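# The slow boat to Kunstead is the best seat in travel

There is a moment, just after six in the morning, when the night ferry from Zosberg comes round the headland and the whole of Tikby seems to be lit from one side. I've now seen it four times and I'd happily book a fifth tomorrow.

The crossing had a rough few years. Cheap flights took the weekend crowd, the old ship was forever in dry dock, and by the end the bar closed at nine. Then Virk took over the route, bought a second-hand vessel with 361 cabins and did something wonderfully simple: it ran the thing on time. Sailings leave at 8 in the evening, all year, and the summer ones are filling up fast.

What I love is how little there is to do. You walk on with your own bag, whatever size it is, and no one asks you to squash it into a metal frame. You find your cabin, which has a proper window if you pay a bit more (do!), and then you go up on deck with everybody else and watch the harbour cranes get smaller. Dinner is fish soup and dark bread, and the soup is so good that I've seen people queue twice.

The fares deserve a cheer as well. A berth in a shared cabin costs less than most airport hotels, and the ticket lets you break the journey at Tikby for up to a week -- a perk hardly anyone uses. I stayed two nights last June, swam before breakfast both days and caught the Tuesday boat onwards with sand still in my shoes.

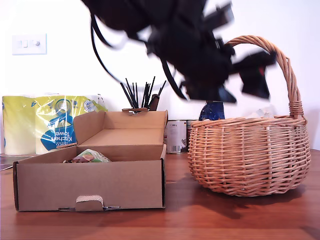
Kunstead itself is changing to match. The new terminal is a short walk from the railway station, with over 200 spaces for bicycles and a covered path the whole way, so you can be off the ship and on a train south before the first flight of the day has landed. The car deck is smaller than it used to be, and foot passengers get off first, which feels like a tiny revolution.

Will it last? Fuel is dear and winter is long up there. But on my last trip the lounge was full of students, grandparents and a brass band on its way home, and they played until well after midnight.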